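Search this forum Search Advanced search

Facilities and Housekeeping Board > Shared Work Rooms > Paper waste on tables

S_Majumder
Members are asked for their views on the clearing of paper scraps from shared tables at the Dorance building. The present guidance states that tables must be cleared by 17:00. It does not state how torn paper should be sorted, and practice differs between floors.

Walczak_H
Our floor places all torn paper in the mixed recycling. Pieces smaller than 50 mm are bagged first, as they otherwise escape when the bin is emptied. I would recommend this for all rooms.

R.Zawadzki-Desk
I must disagree with the previous contributor. Bagging doubles the work. A dry cloth drawn across the table towards an open sack clears it in one pass.

Walczak_H
A cloth is suitable for a smooth top. Where the surface has seams, small pieces catch in them and have to be lifted by hand.

L.Bielecka
Both methods have merit. The following wording is proposed for the December revision of the guidance.

1. Gather the scraps into one group at the middle of the table before lifting any of them. Crumpled and flat pieces may be kept together at this stage.

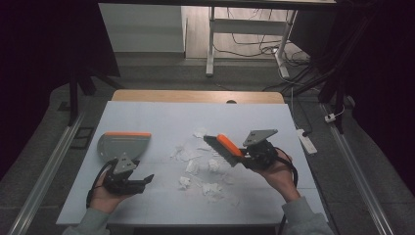
2. Lift the larger pieces first and place them in the paper sack. Sacks should be closed when they reach 20 litres.

3. Wipe the table with a dry cloth and check the floor on all sides.

S_Majumder
Thank you. I would support this wording, subject to a note that cables on the floor are to be left where they lie during sweeping.

R.Zawadzki-Desk
I maintain my objection to step 2. The sacks supplied by Werik hold 40 litres, and closing them half full is wasteful.

L.Bielecka
The limit was set with regard to lifting. I will ask for it to be reviewed before the text is issued.

Contact the board | Copyright Dorance Facilities | Back to top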